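**thread, from a very small reseller in a very small town. December 2020 edition. grab a coffee**

1/
ok so. we've been selling phones and phone systems to local businesses for 12 years and this was the year I finally moved our whole base off the old boxes in the cupboard. some notes while I still remember any of it

2/
for anyone new here: I run Setomstead Voice & Data. tiny. we do hosted phones, broadband, a bit of cabling when I can't get out of it. mostly dentists, garages, two vets, a feed store, a law office that still loves its fax

3/
start of the year we had 117 customers on some kind of on-site phone system. half of those boxes were older than my van. in March everybody called in the same week wanting their desk phone to ring at the kitchen table. you can guess how that went

4/
call forwarding. so much call forwarding. I set up forwards from my car, from the grocery store parking lot, once from the dentist's chair (not a customer. yet)

5/
that got folks thru the first month but it was a bandaid. you can't transfer a call. you can't see who's busy. the receptionist ends up with the whole company's calls on her own cell and then she's rightly mad at me

6/
so we had to pick a platform, fast. looked at three. one wanted a minimum commit I couldn't sign without throwing up. one had a lovely portal and nobody picking up the partner line. went with Gulla

7/
why Gulla: monthly billing, no floor, and I can brand the invoice. margin is thinner than I'd like. will get to that

8/
the bad part of Gulla is porting. their porting desk wants the customer's name and address exactly as the losing carrier has it. EXACTLY. we got bounced over "Street" vs "St". got bounced over a suite number the building doesn't use anymore

9/
tip: ask the customer for a copy of their last phone bill before you even quote. not the first page, the whole thing. you will find lines they forgot they were paying for. one garage had four dead fax lines on there. cancelled those and the new system paid for itself, easiest sale of my life

10/
moved 1,659 extensions between spring and now. I know that number bc I invoice off it. some of them are a door buzzer or a phone in a barn but they all count

11/
handsets. oh boy. by summer you could not get handsets. my distributor had a date, then a later date, then "TBC". bought a pallet of refurb Xaba desk phones off a guy going out of business in Durthorpe and I have never been so glad to see beige

12/
the Xabas are fine btw. ugly, heavy, the buttons feel like a calculator from school. but they provison off the Gulla server first try if you factory reset them TWICE. once is not enough. don't ask me

13/
softphone apps: younger staff love them, owners hate them, lawyers want a real handset with a real cord. quit fighting it. quote both and let the customer sort it out

14/
headsets matter more than the phone. a bad call with a nice app is still my fault as far as the customer cares. I now put a decent wired headset on every quote as a line item and hardly anyone strikes it out

15/
and the home wifi. so much of my summer was other people's home wifi. router in a closet behind the water heater. router in a fish tank cabinet. I started charging for home visits (porch visits, mask on) after the fifth free one. should have charged from the first

16/
money stuff since a couple people DMed. old model = big check up front for the box, then maintenance. new model = small check every month forever. sounds great until you're living thru the gap. our cash in June was scary. talk to your bank BEFORE you switch, while the numbers still look good

17/
what I'd tell another small shop doing this next year, in no order, typing fast before my next call:

- Get the full bill before the quote. see post 9, I mean it
- Port the main number last. move the side lines first, live with it for a week, then do the big one
- Never port before a holiday. I did one the day before Thanksgiving and ate cold turkey in a server closet
- Put the emergency address for every single extension in writing and have the customer sign it. home workers too. this one isn't optional
- Leave the old box plugged in for around 13 days after cutover. somebody always finds an alarm panel or an elevator line hanging off it
- Train the front desk in person if you can, on a call if you can't. a PDF does nothing, they wont open it
- Record the hold message again. half my customers still had one telling people to stop by the booth at a fair that got cancelled
- Keep the demo table clear so you can set up phones when a customer walks in, and eat lunch somewhere else (talking to myself)
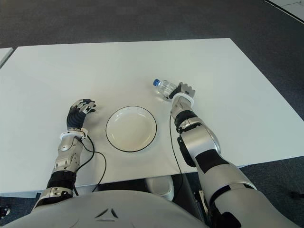
- Raise your hourly rate. mine hadn't moved in years and not one person blinked
- Write down every admin password the day you set it, not the day after

18/
still to do: nine customers left on the old boxes, all of them "after the new year". the law office is keeping the fax. I've made my peace with the fax

19/
replies open if you're halfway thru a move like this and stuck on porting. I'm slow this week, got a vet cutover and the feed store wants paging out in the yard. will get to everyone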